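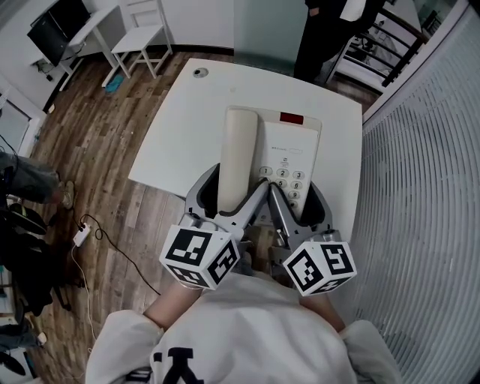
# Where Do Old Phones Go? A Drawer Survey

Final report, Materials and Society, December

## Why we picked this

It started with a drawer. One of us was hunting for a spare charger at home and pulled out three dead phones, a flip phone with a missing back, and a tangle of cables that fit none of them. We asked the rest of the group and every single one of us had a drawer like it! That was enough to settle the topic. We wanted to find out how many old phones people in our part of town are holding on to, why they keep them, and what it would take to get them to let go.

## How we did it

We wrote a one-page survey with 10 questions and took it around two neighborhoods, Lindora and Drumel. Lindora is mostly apartments near the rail line. Drumel is older houses with garages and basements, and we guessed (correctly, as you'll see) that more space means more stuff. We went door to door in the late afternoon and also set up a table outside the Timmermans hardware store, where people were surprisingly happy to stop and talk about their junk.

We counted a phone as "stored" if nobody in the home had used it for six months or more. Phones used as alarm clocks or music players didn't count, which led to some fun arguments on doorsteps.

In total, 40 households filled in the whole survey. A few more started it and ran out of patience around question seven, so we left those out.

## What we found

Those 40 households had 228 stored phones between them. That works out to 5.7 per home, far above the two or three we had written down as our guess. One house in Drumel had a shoebox that the owner carried out to show us, and it was great - sliders, a phone with a pull-out antenna, one with a tiny keyboard.

| Main reason for keeping old phones | Households |
|---|---|
| Photos or messages still on them | 15 |
| "Might need a spare" | 10 |
| Don't know where to take them | 9 |
| Worried about personal data | 6 |

The photos answer was the one we hadn't expected at all. We had built half our plan on the idea that people just didn't know about recycling, and that turned out to be third on the list. Several people told us the phone wouldn't even switch on anymore, but they still couldn't part with it because of the pictures inside.

The two neighborhoods differed too. Drumel homes kept more phones and kept them longer. Lindora homes had fewer, and people there were more likely to have passed one on to a cousin or a younger kid.

## The collection box

For the second half of the project we built a drop box and called it the Drivodum. (The name came out of a very long lunch and we refuse to change it.) It is a plywood box with a slot on top, a lock on the side, and a sheet of instructions taped to the front:

- Save your photos and contacts first
- Sign out of your accounts and reset the phone
- Take out the SIM card
- Leave swollen or leaking batteries out of the box and ask at the counter

The first version had a slot that was too narrow for anything in a case, so we widened it with a file. The second version wobbled. The third one is the one that stood at Timmermans, next to the paint mixing counter.

We also ran a "rescue your photos" hour at the school library, with a pile of old chargers we had borrowed from everybody we knew. Finding the right plug took longer than copying the pictures. If we did it again we'd sort the chargers by connector beforehand and label them.

## Problems with our data

Our sample is small, and people who stop to talk outside a hardware store may be the kind who keep things. We also relied on people counting for themselves. Some went and looked in the drawer, others guessed from the couch, and we didn't write down which was which. That's the first thing we would fix.

Question eight ("How important is recycling to you?") was no use. Almost everyone circled the top score, including the people with the fullest drawers.

## Next steps

The store has agreed to keep the box through the spring, and we'd love to go back to the same 40 homes then and ask the drawer question again. We also want to add tablets, which kept coming up in conversation - one family in Lindora had more of those than phones.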